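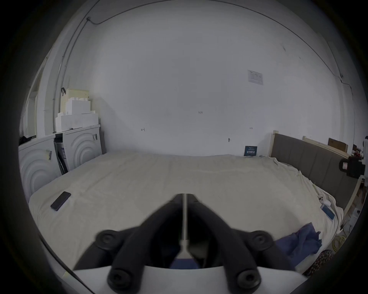
Cream sheet, well rumpled.

I stopped making my bed in April and I'd like to put the case for it, because I'm tired of being told by podcasts that a person who can't square off a doona at dawn will never amount to anything.

I was raised by a bed-maker. Mum did hers before the kettle went on, and she did ours if we'd left them, and she had views on the direction of the pillowcase opening (away from the door, always, so visitors couldn't see in). What visitors? We lived at the far end of Plendcombe, up a dirt road, and the only people who ever walked down that hallway were us and the bloke who fixed the hot water. But the openings faced away from the door for him too.

So for most of my adult life I made the bed. I made it in share houses where there was mould on the ceiling. I made it when I was late for work, and once when I had gastro, between trips to the bathroom. If you'd asked me why, I'd have said it made me feel organised, and that was a fib. It made me feel like I'd dodged getting into trouble.

Then I went and stayed with my friend Constanza Valdebenito for a week, and her bed was just — open. Doona shoved down to the end, sheet all over the shop, window up. She told me she likes it to have a breather after she's been sweating in it for seven hours, and I stood there with my toast and couldn't think of a single argument. I still can't, really. We don't wring out a wet towel and then fold it straight into the cupboard. We hang it up. Why does the bed get tucked in tight while it's still warm?

I'll be fair to the other side. Yes, it's lovely to climb into a made bed. Yes, if your bed's in the same room as your couch and your dining table, a flat doona is the difference between a home and a den, and I'd never tell anyone in a studio to live like I do. And if you've got a cat who sheds, fair enough, cover the lot.

What I object to is the moral business. Somewhere along the line a chore that takes two minutes got promoted to a test of character, and it's a test that's sat mostly by women and kids. I've never heard a grown man praised for his fitted sheet. I've heard plenty of mothers apologise for a bedroom door left ajar! My own sister rings before she drops in so she can "get the beds done", and I'm coming over to borrow a drill.

I said some of this in a shorter piece a while back and got a fair bit of mail.

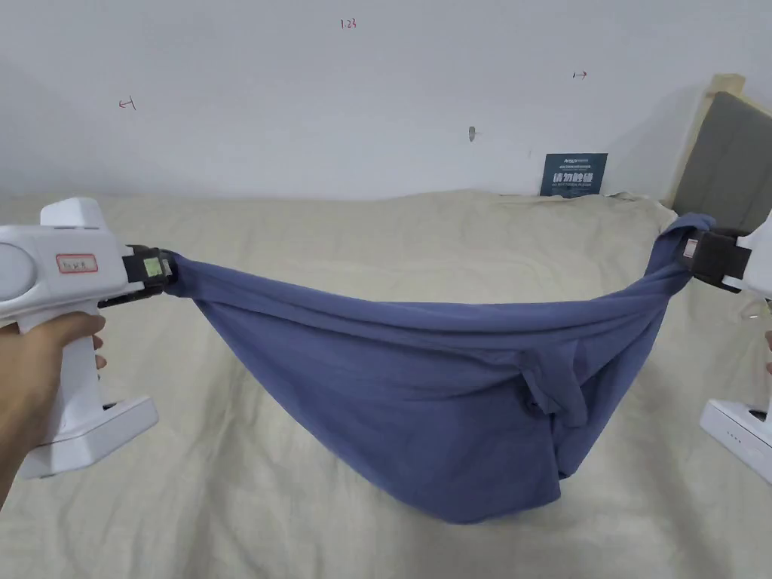
Mererid Landeg wrote that I had it back to front, and that making the bed was the one job in her day that stayed done. Dishes come back by lunch, she said, the floor's gritty again by school pick-up, but the bed sits there finished until she's ready for it, and she isn't giving that up so I can feel modern.

I've thought about that letter more than I'd like to admit. She's right that housework is mostly a bucket with a hole in it, and I can see how one finished thing might carry you through a rotten afternoon. I don't want to take it off her. I'd only ask whether she'd feel as good about it if she'd been free to skip it from the start, and I suspect she'd say yes, and I suspect she'd be telling the truth. Good on her.

Fidel Figueroa was less gentle. He reckons that people who don't make the bed don't wash the sheets either, and that one's just slander. I wash mine every Thursday. I wash them more than I used to, because when a bed's lying open you notice the state of it, and when it's all smoothed over with a nice throw on top you can kid yourself for a good long while. A made bed hides crumbs. It hides the odd sock, the library book, the top you turned the house upside down for last winter. 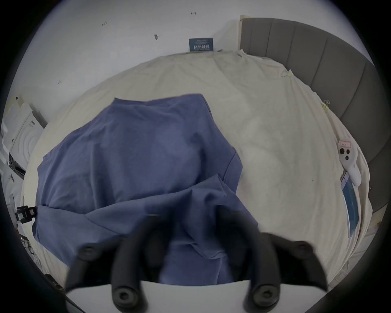

And there's the money side, which gets left out. Once you accept that a bed has to look like something during the day, you start buying for the day. Cushions nobody sleeps on. A coverlet to go over the doona, and then a special stool to put the coverlet on at night. I priced up one of those complete bedding sets not long ago and it came to $725, and the part that would touch a human body was one fitted sheet and two pillowcases. The rest was costume. I shut the laptop and went and bought a decent wool underblanket, second-hand, and I've slept like a log on it.

Mum came to stay last month. I'd decided beforehand that I wouldn't make my bed for her, and I held out until the second morning, when I came back from the shower and found she'd made it herself, pillow openings away from the door. I said thanks. Then I opened the window and pulled the doona back down, and she went off to put the kettle on.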